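Serving Chocolates at Home: Your Questions

I'm Vinzenz Stöckli, and I write these pages in the evenings when I ought to be washing up. I get a lot of messages about trays, tongs and what to do with a box of chocolates once people come round, so I've put my usual answers in one place.

Do I need a proper serving tray?

Not a posh one. I'm very fond of the white sort with a thin black rim and red strawberries all over it (mine even says "strawberry", in case a guest is unsure). Anything flat with a bit of an edge will do, and a cheerful pattern hides a multitude of crumbs! I keep the metal spatulas next to it if there's cake as well.

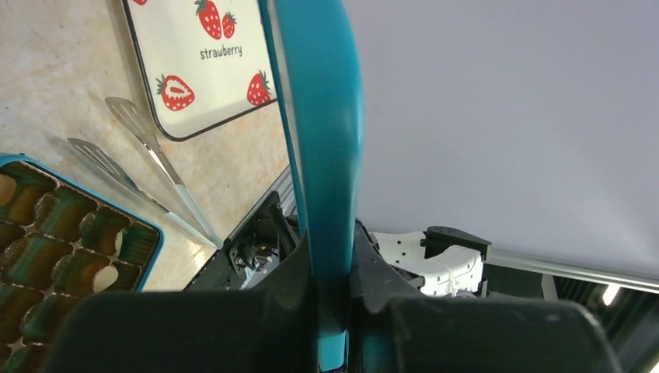

Should I take the chocolates out of their box?

I mostly leave them in. A square box with little compartments does the job for you, and the pieces don't roll into each other. If it's a plain carton I tip them into a bowl and hope for the best.

Fingers, fork or tongs?

A fork is my favourite for anything soft or dusted with cocoa. Slide the tines in from the side, low down, and lift. Stabbing from above cracks the shell and then you've got caramel everywhere, ask my tablecloth. 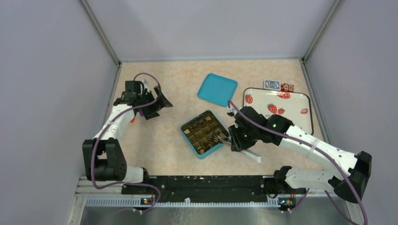
How long should chocolates be out of the fridge before serving?

I give them 30 minutes on the side with the lid still on, so they don't get that damp bloom on top. Filled ones taste of very little straight from the cold. Plain dark ones I never chill in the first place.

What about long tongs?

Lovely for passing things across a wide table, a bit clumsy for small truffles. I bought a pair from Lalby years ago and they come out for cake slices and ice far more often than for chocolates. If you're sharing a table with a pack of cards and whatever else has landed there, put the tongs down on the near side where people can reach them.

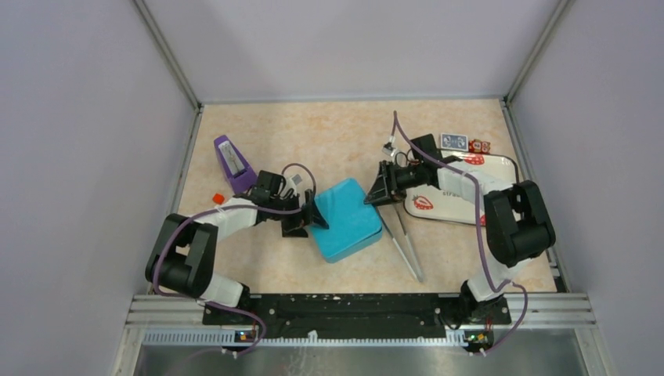

And do get the lid back on between rounds. Chocolate picks up smells terribly quickly, and I once left a box open beside a plate of onion tart at my sister's in Grolmont, which we all regretted by the second helping.

How many do I buy for a party?

For 6 people I get 30 pieces. Someone always says they're only having one. Leftovers keep perfectly well in a cool cupboard.

Can I wash the tray in the dishwasher?

Check underneath first. Printed patterns can fade, so I do mine by hand with warm water and a soft cloth.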